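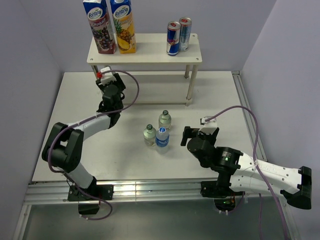
**Figure 3.** The drinks cell at Pumard, with two arms on a shared rail and a two-tier shelf behind the bottles.

## 5. What the drinks cell changed for the stock crew

The supplier's case for the drinks cell is simple. Hitov, which builds and leases it, describes shelf filling as dull work that wears out wrists and backs, and says that handing it to a machine lets people "move up" to better tasks. Managers at Pumard repeated this claim to us almost word for word. We take it seriously in this section, and we find less support for it than we had been led to expect.

The cell was brought into the back room at Pumard in January 2022. It handles small drinks: cans, cartons and bottles that are put on a shelf or taken off it. We talked with 18 people in September, all of them on the stock crew or in direct charge of it, and we spent time in the room on both early and late shifts. Lazaridis did most of the watching and Tzavaras most of the talking. Neither of us was paid by Hitov, though the company did read an early draft and asked for changes, most of which we declined to make.

### 5.1 The work that stayed

The first thing the crew told us is that the job of filling shelves had always been several jobs. Putting a can on a board is the last and shortest of them. Before it come finding the right case, cutting it open, checking dates, pulling out anything dented or sticky, and deciding what goes in front. The cell does the last step. The others are still done by the same people, at the same bench, for the same pay.

Manolis Tzanetos had worked the bench longest of anyone we met. He put it this way:

> They took the part I could do without thinking and left me the part where I have to think. Fine. But the part without thinking was my rest.

We heard versions of this from most of the crew. Easy, repeated motions had given them a break between harder ones, and a chance to talk. With those motions gone the shift feels fuller, even where the count of items handled by each person has gone down. The supplier's own measure, items per worker hour, can't show this. It treats all minutes as alike.

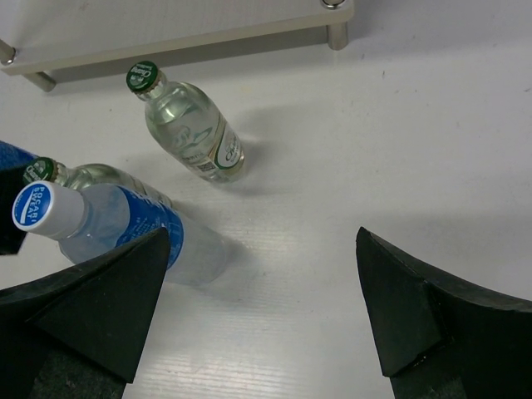 Bottles were the sorest point. A bottle that has tipped over is nothing to a person, who rights it in passing and would be surprised to be asked about it. For the cell it is a separate case that needs its own handling, and the crew soon learned to step in before the machine had a chance to try. Lappalainen (this volume) reports the same habit at a parcel depot and calls it "helping ahead." The term is a kind one. At Pumard, helping ahead was never written into anyone's duties, so it was never counted, and every item that a worker quietly stood up was logged as one the cell had managed by itself.

This matters for how the numbers should be read. Pumard's reports to its parent firm, Kuruc, show a steady fall in stoppages over the first months. Hitov credits better software. That may be part of it. We saw no way to tell the effect of the software from the effect of a crew that had learned what upset the machine and had begun to clear those things out of its way. When we asked the site manager which it was, he said he had assumed the first and had never looked for the second.

### 5.2 Waiting, and who does it

A second claim is that the cell frees up time. It does free some. The trouble is the shape that the free time comes in. After a stoppage the person on duty has to stay within reach of the stop button until the cell has been checked and started again, and this took up to 17 minutes in the sessions we watched. A wait like that is too long to stand through happily and too short to be sent elsewhere. Workers filled it with sweeping, with folding cardboard, or with looking busy. Alfredo Estrella, who moved to Pumard from the Foltlow site, called it "paid standing" and disliked it more than any lifting he had done there.
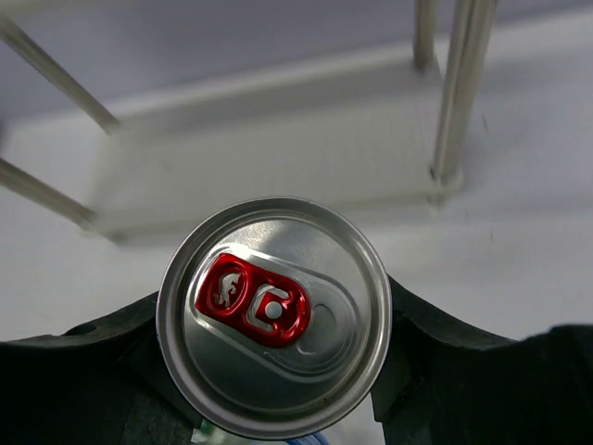 Cans gave the crew much less to complain about. They come in few sizes, their tops are flat, and most of those we spoke to were content to let the machine have them. One woman on the late shift said she would hand over every can in the building if she could keep the cartons. We mention this because it is easy to write as if workers were against the cell as such, and they weren't. What they objected to was having no say in which tasks went to it. The choice had been made from a list of products, drawn up at Kuruc by people who had not worked the bench.

### 5.3 Moving up

As for better tasks, we can report that 2 members of the crew were trained to restart the cell and clear its faults. Both took some pride in this. Neither received a new title or a raise, and one had asked in writing. The training was given by Hitov and covers Hitov's equipment only, which makes it hard to carry to another employer. Everyone else had the same job description they had before the cell arrived.

It might be said that all this is early, and that wages and titles will follow once the cell has settled in. The site manager said as much. We would find this easier to accept if there were a date attached to it, or a budget line, and we were shown neither. The lease on the cell had both.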